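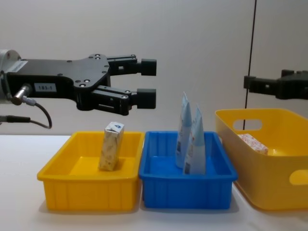 # The Tub Wall, Minus the Wall

I own too many plastic containers. The official figure is 304, arrived at one wet March by Sevim Taşdemir, who shares the lease on the Brirno studio with me and who wanted the figure in writing. Almost all of them were bought to organise something, and most have ended up organising other containers. This page is the start of a record of the ones on the table, so that I stop buying them twice.

**The table, mid-afternoon**
White top, three plastic containers in a row. The wall behind is a light grey-white, a colour Sevim calls "landlord" and I call "finished".

**The yellow tray, far left**
Shallow and rectangular, with grooves running up the outside and a bit of a rim. I have wanted to put buttons in a tray like this since I was a child. Sevim's vote is for receipts, so the tray's future is under discussion.

**The large yellow bin**
Same colour family as the tray, with greater ambitions. I've learned to be wary of big bins: anything that goes in one stays there until we move house. The last went to Samarakoon Street with the old curtains and came back with different curtains.

Lids are a separate matter and will get their own page. Sevim has drawn up a labelling system for them – I have promised to read it, and it's on the shelf by the kettle.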